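Griredis Glove Kit for Student Robotics

Club Edition, from Wurkerik

The Griredis Glove Kit lets a class or club record hand movements for pick-and-place projects. A student wears the glove and does a tabletop task by hand. The team then uses the recording to plan the same task for its robot.

The first task in the course book is Tape and Tray. It needs a roll of tape, a shallow tray and a clear white table. Students practice gripping the roll before they move on to placing it.

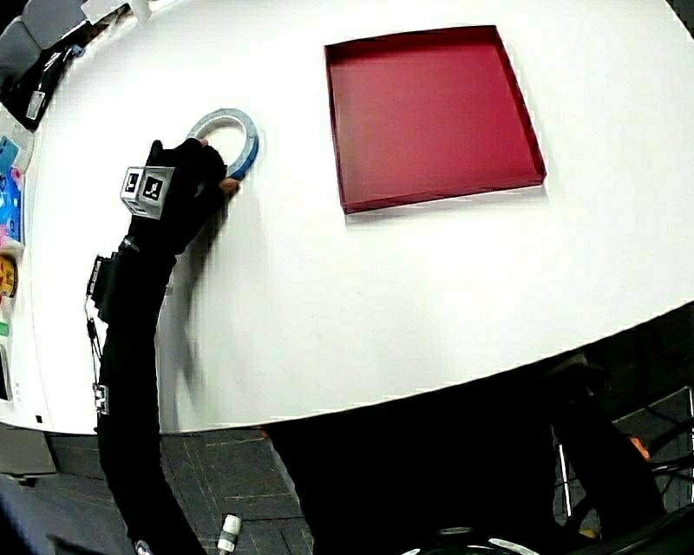
Baumgartner wrote in to say that the first unit took two club meetings and that the grip exercises were worth repeating with a smaller roll. The same note asked for a printed log sheet, and one is now packed with every kit.

What is in the box
Black fabric glove
Marker cube, white, for the back of the hand
Course book with 5 units
Log sheets

Marker cubes are mounted on the back of the glove. Check that the printed patterns are clean and facing outward before each session. Replacement cubes are sold separately for $49.

The course book suggests teams of 4. Students take turns wearing the glove, and each team keeps its own log. Unit 2 covers picking up a roll that is lying flat.

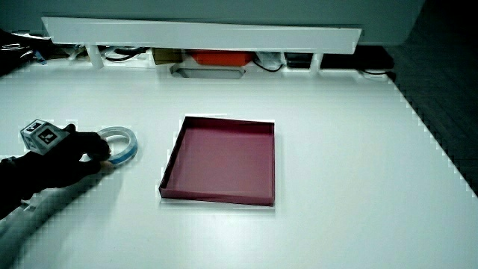

Unit 3 adds a second object and asks teams to write out the order of moves before recording. Units 4 and 5 are meant for clubs getting ready for the Rorix student challenge, which opens for entries in February.

Storage for up to 600 recordings is included with the club license. Extra storage can be added at any time from the account page.

Ships with one glove. Specify left or right hand when ordering.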